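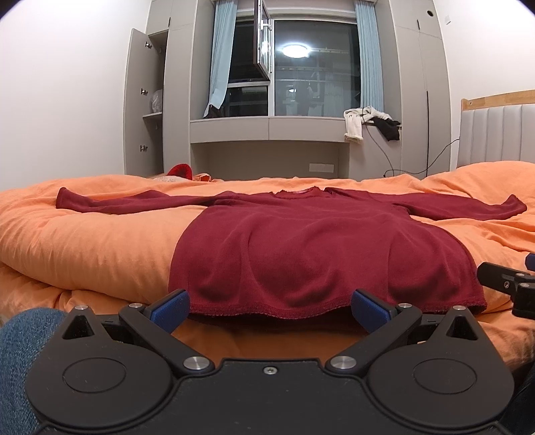 Sweater laid flat on the bed with the sleeves extended, hand-held gripper open at the hem.

Starting position and hem grasp when demonstrating garment folding by hand

Posted in April by Mohandas Thampi

I am preparing a set of hand-guided demonstrations of garment folding for the Simeson project. The operator holds the gripper and performs the fold directly, and the recorded motion is later used to train the arm. The garment in the present group is a dark red long-sleeved knit sweater. It is placed flat on a bed with the neckline at the far end and the hem nearest the operator, and the gripper approaches the hem with both blue pads apart.

Of the 52 demonstrations submitted in this group, 19 were returned by our reviewer with the remark "inconsistent grasp." The written procedure states only that the operator should "take hold of the lower edge and fold toward the collar." The hem of this knit does not lie straight. It puckers, and the duvet beneath it is soft and creased, so that closing the fingers frequently gathers bedding together with the sweater.

I should be grateful for guidance on two matters. First, should the operator smooth the hem by hand before recording begins, or is the uneven edge to be retained? Second, is it acceptable to fold the body first while both sleeves remain extended to the sides? Our group is divided on the latter point, and the Travthorpe procedure, from which ours was adapted, is silent on it.

Gopinath Pisharody
Replied at 10:40

The uneven hem should be retained. A policy trained exclusively on flattened garments tends to fail when it meets an ordinary one, and the operator will not be present to correct the edge. Smoothing by hand before every recording also removes precisely the variation that the group is intended to supply. I would nevertheless exclude any starting position in which the hem is turned completely under, unless the procedure provides for a separate step to free it.

As to the grasp, the bedding is the more probable cause of the returned recordings. I recommend the following.

Bring the gripper in low, with the fingers open, and pause for a moment short of the fabric.
Advance until one pad is beneath the hem and the other is above it. If both pads press down from above, they will pinch the duvet.
Close slowly and lift a short distance before moving toward the collar. If orange fabric rises with the red, open the fingers, withdraw and begin again.

An attempt that is abandoned and repeated should be marked as such in the log. It need not be deleted – a clean recovery is useful material – but it should not be filed with the uninterrupted folds.

With regard to the sleeves, the usual order is sleeves first, then body. With a single gripper and a garment spread this wide, folding the body first leaves two long sleeves to be collected afterward, and operators will collect them in different ways. Either order can be learned. A mixture of the two under one label is considerably harder. I would settle the order in writing and have the earlier recordings relabeled accordingly.

Chowdary
Replied at 14:15

We use a firm board under the garment and have had no difficulty with bedding. Sleeves first.

Skestix
Replied at 16:30

I concur with the first reply on the hem, though not entirely on the speed. Our operators were instructed to close slowly, and several of them then performed the whole fold slowly. The resulting arm motion was so hesitant that the knit slid off the lower finger. Only the closing should be slow. The travel toward the collar should proceed at the pace at which a person would ordinarily fold a sweater.

The board suggested in the previous reply is sound for table work, but if the intended setting is a bed, the demonstrations should be made on a bed. I would, however, pull the duvet reasonably level between recordings. We did so after every 30 folds, and in hindsight that interval was too long.

Please also confirm that your reviewer and your operators are working from the same definition of "inconsistent." In our case the reviewer was referring to the point along the hem at which the grasp was made, whereas the operators understood the remark to concern finger angle. Two weeks of corrections were directed at the wrong fault.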